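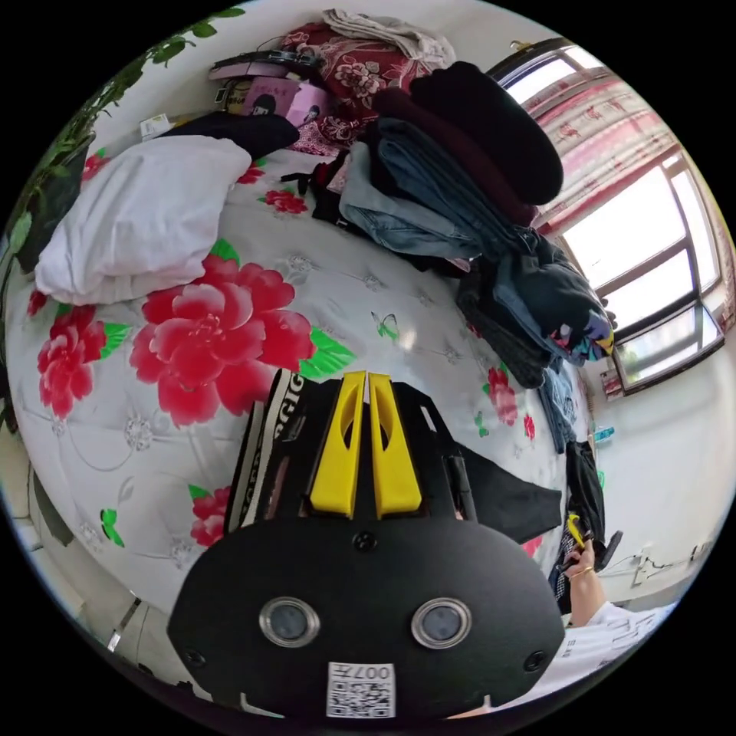
# Drying Time of Mixed Household Laundry in Unheated Indoor Rooms

Project report, June 2019

## 1. Background

Most apartments in the Plesta housing block have no balcony and no shared drying room. Tenants dry clothing indoors, usually on a folding rack in the bedroom or hallway. The building manual recommends keeping relative humidity below 60 percent, but it gives no advice on how much laundry can be dried at one time or how long a load should be expected to take.

This project measured drying time for small mixed loads under three room conditions. The work was limited to natural drying. Tumble dryers and heated racks were left out of the scope at the proposal stage.

## 2. Research questions

1. How does drying time change with the distance between garments on the rack?
2. Does a low-speed fan shorten drying time more than an open window does in cool weather?
3. Which garment types decide the total drying time of a mixed load?

## 3. Materials and method

### 3.1 Clothing

The test set held 19 garments, all previously worn and washed many times. Cotton made up most of the set: T-shirts, two sweatshirts, jeans and underwear. The remainder was polyester sportswear and one wool-blend sweater. New clothing was avoided, as factory finishes can change how a fabric takes up water during the first washes.

Each garment was given a number on a small cotton tape sewn into the side seam. The tape was included in the dry weight.

### 3.2 Washing and weighing

All loads were washed at 40 °C and spun at 1,000 rpm in the same machine. Garments were weighed one by one on a kitchen scale with a resolution of 1 g, first in the conditioned dry state and then directly after the spin. Weighing was repeated every hour during the day. Overnight there was a gap of eight hours with no readings, and any garment that reached its end point in that gap was given the time of the first morning reading.

Residual moisture was calculated as follows:

`M = (m_t − m_dry) / m_dry × 100`

A garment was recorded as dry when M fell below 3 percent. A full load was recorded as dry when its last garment passed this limit.

### 3.3 Rooms

Three conditions were tested in the same bedroom:

| Condition | Window | Fan | Garment spacing |
|---|---|---|---|
| A | closed | off | 3 cm and 11 cm |
| B | tilted | off | 3 cm and 11 cm |
| C | closed | low | 3 cm and 11 cm |

Room temperature was held between 18 and 20 °C. Temperature and humidity were logged every five minutes with a Spanos data logger placed on a shelf two meters from the rack. The fan stood on the floor and was aimed across the rack at mid-height.

All runs were done in March, when outdoor air was cool and fairly dry. Each combination was run twice. The values in section 4 are the means of the two runs.

## 4. Results

The water held by the full load after spinning was 1330 g on first weighing. Later loads differed only slightly from this figure and no correction was made.

| Condition | 3 cm spacing (h) | 11 cm spacing (h) |
|---|---|---|
| A | 31 | 24 |
| B | 26 | 20 |
| C | 17 | 13 |

Wider spacing shortened drying time in every condition. The relative gain was nearly the same in all three, between 22 and 24 percent.

The fan had a larger effect than the tilted window. With the window closed and the fan on, relative humidity near the shelf peaked at 71 percent in the first three hours and then dropped slowly. In condition A the peak was lower, at 66 percent, but humidity stayed above the recommended limit for most of the run. Condition B never passed 60 percent.

Jeans and sweatshirts set the end time in all runs. The last readings above the limit came from the waistband and pockets of the jeans and from the hoods. Polyester items were dry within five hours in condition C and within nine hours in condition A.

Turning the jeans inside out was tried in one extra run of condition A and reduced their drying time by two hours. This run is not included in the table.

## 5. Discussion

The results suggest that air movement between the garments matters more than the exchange of room air, at least at the start of drying. Once the surface water is gone, the rate depends more on how fast moisture travels out through the fabric – thick seams and double layers then become the limit.

Condition C has a drawback. The water released stays in the room, and the higher humidity peak may be a problem near cold outside walls. A combination of fan and tilted window was not tested and should be included in further work.

The hourly weighing interval is coarse for thin garments. Handling may also have affected the result, as each garment was removed from the rack and hung again at every reading. The overnight gap affects condition A most. Two runs per combination are too few for a useful estimate of spread, and no significance test was carried out.

Curve fitting was done in Plustisa with a single exponential model. The fit was good for T-shirts, with almost 99 percent of the variance explained, and poor for jeans, where a two-stage model would be more suitable.

## 6. Recommendations for tenants

- Leave at least 11 cm between thick items. Thin synthetic items can hang closer.
- Place jeans and hooded tops at the outer rails.
- Use a fan on low for the first few hours, then tilt the window.
- Split large loads over two days if the room has a cold outside wall.

## 7. Data

Raw weights and logger files are stored in the course folder under `drying/raw`. Run 4 has two missing humidity values, which were left blank.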